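Brustar House, Activity Room 2
Tabletop and Small Items Check, with comments
March

Covers: tables, table covers, bins and buckets, cups, loose cables, floor within reach of the tables.
Does not cover: kitchen, storage closet, windows. Those are on the Ikudthorpe building sheet.
Form 2109. Mark each line OK, Fix, or N/A. Write a comment for every Fix.

1. TABLES

1.1 Table stands level and does not rock when leaned on at each corner.
OK. One foot was screwed in too far on the table nearest the door. Adjusted during the check.

1.2 Top is free of chips, raised edges and splinters.
Fix. Rough spot on the far edge, on the bare wood. Sand it down and run a cloth along it afterward. If the cloth snags, sand again.

1.3 Nothing stored under the table that feet can catch on.
OK.

1.4 Height suits seated and standing work.
N/A. All use this month was at the one height.

2. TABLE COVERS

2.1 Sheet lies flat, no folds or bubbles under the work area.
OK after smoothing. The sheet had crept toward the front by the end of the morning. Check this again after lunch, not only at setup.

2.2 Sheet does not hang over the edge far enough to be pulled.
OK.

2.3 Sheet is clean on both sides.
Fix. Crumbs underneath. Lift the whole sheet when wiping down. Going around the items leaves grit behind and the sheet wears through from below.

2.4 Spare sheet on the shelf.
Fix. None left. Added to the Vollel order.

3. BUCKETS AND BINS

3.1 No cracks in the rim, corners or base. Run a finger around the inside as well as the outside.
OK. The cream square bucket with the "Hello" face on the front is in good shape and its corners are rounded, so it can stay on the table. The gray bin from the shelf has a split corner and has been thrown out.

3.2 Bucket stands steady when empty and when loaded.
OK for light items. Do not put anything heavy on one side only.

3.3 Contents checked. Only light items, nothing sharp, nothing wet.
OK. Empty the bucket fully at the end of the day. Small pieces at the bottom get missed when people look in from the front, so tip it out over the sheet.

3.4 Printed faces and lettering not flaking.
OK. Rubbed with a damp cloth and no color came off. There is printing on the inside wall too, so include that.

3.5 Bucket placed away from the edge, with room for both hands on either side.
OK. Middle of the table is the right place for it.

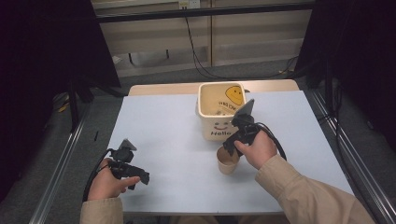
4. CUPS

4.1 Paper cups are for dry items only. No drinks on the work tables.
OK. Drinks go on the side counter. The sign there has faded and could be reprinted.

4.2 Rim is round and the base is flat. Discard any cup that leans or has gone soft.
Fix. Three cups from the open sleeve were crushed. Thrown out. Keep the sleeve upright in the drawer.

4.3 Cup in use is in front of or beside the bucket, where it can be seen from the seat.
OK. A small cup set behind the bucket is easy to forget and gets knocked over when the bucket is moved.

4.4 Stock.
161 cups counted. Enough for this month. Reorder from Khunthong when the count drops to 60.

5. CABLES

5.1 Cables on the table have slack and are not pulled tight across the work area.
OK.

5.2 No loop around a cup, a bucket or a wrist.
OK at time of check. Look before moving a bucket. A loop resting on the sheet can catch the base and take the cup with it.

5.3 Outer covering has no cuts, kinks or flat spots.
OK. Checked by hand along the full length.

5.4 Cables that reach the floor are kept to the sides, out of the walkway.
Fix. One lay across the gap between the second table and the wall. Moved and clipped.

6. PEOPLE AT THE TABLE

6.1 Long sleeves are clear of cups and cables. Push them up if they are loose at the cuff.
OK.

6.2 Bags and coats on the hooks.
Fix. Two bags on the floor behind the chairs. Moved.

7. FLOOR

7.1 Dry and swept to one step beyond the tables on every side.
OK.

7.2 Mat edges flat.
Fix. Corner by the sink is curling. Taped for now. Replace the mat if the tape does not hold until the next check.

OPEN ITEMS

1.2 Sand far edge of table.
2.4 Spare sheets, on order from Vollel.
7.2 Mat corner, recheck.

Keep this sheet in the folder by the door until all three are signed off.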